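The Trial Run

The Automation Society of Mistthorpe Technical College convened at four in the afternoon, in accordance with its posted schedule. The agenda contained one item: the qualifying run for the Bianchini Cup, to be conducted wholly in simulation. Entrants would receive 22 attempts. A score of 16 was required to advance.

The captain read the rules aloud. Each team was to bring an orange bar to the tray by means of the simulated arm. Physical equipment was not to be used at this stage – a provision the Truveck team had challenged in writing, without success.

The secretary entered the names of those present and opened the session file on the laboratory screen.
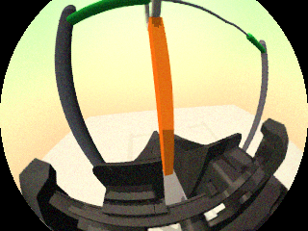
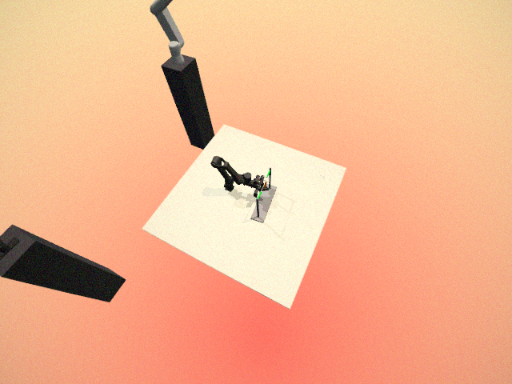
The programmer, a second-year student who had slept little that week, requested permission to begin. Permission was granted. She pressed the key and placed both hands flat on the desk, as the captain had advised.

The first attempt failed, and the secretary recorded the failure. The second was judged a success. By the halfway point the members had stopped conversing, and the faculty adviser, who had come only to sign the room form, had taken a chair.

After the final attempt the software required 50 seconds to compute the result. The captain stood. The secretary held the pen above the proper line.

The score was 16.

The minutes state that the members received this news with satisfaction. They do not mention that the adviser shouted, or that the programmer asked to see the number again and was shown it 2 more times. The society resolved to enter the regional round at Grenar in December, and the meeting was adjourned when the building lights went out at six.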